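**Fingertips drift to one side when the gripper closes. Pads, or something worse?**
posted by *ulleo_nights*

I look after one tabletop pick cell: two-finger gripper hanging over a wood-grain top, clear acrylic walls all the way round. Test load is a toy strawberry and a bowl with a green block in it. My career has gone exactly as planned.

For months it was fine. Since January the arm picks the strawberry off-center and nudges it before it has a grip. I re-homed it, rebooted it, and spoke to it firmly. Open position:
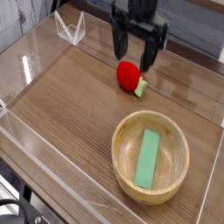 *Fingers open over the strawberry.*

The cell does up to 200 cycles a shift. Is this worn pads, or do I have to take the bracket off? I would love to not take the bracket off.

**Fuad Seyoum**

Leave the bracket alone for now. Check the cheap stuff first:

1. Power down at the controller, then wait for the brakes to click.
2. Wiggle each fingertip by hand. If one rocks and the other doesn't, you've found it.
3. Snug the finger screws a little at a time, swapping sides. Don't lean on them.
4. Close it empty, slowly, and look at where the tips meet. Do this well clear of the tabletop.
5. Only now redo the zero.

Everybody does step 5 first. I did it 13 times on an Ikau cell before I found the loose screw, and each zero was a fresh and very accurate record of the wrong place.

For step 4, I mean a pose like the one in your other upload:

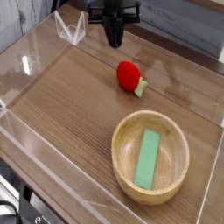 *Fingers closed, nothing between them.*

Get down level with the tips and sight along them. From up at an angle everything looks straight, including things that aren't. Wipe the acrylic while you're there, too. You'll be squinting past a lot of glare.

**lapiņa_fan**

have you tried a bigger strawberry

**Ilesstead Bench**

Seconding Fuad, but check the cable as well. On ours the wrist cable had gone stiff and was pulling the whole hand over at one end of its travel. Looked just like bad pads. I replaced the pads. Twice. Our counter said 1,111 when I finally moved the cable clip, and it has behaved since.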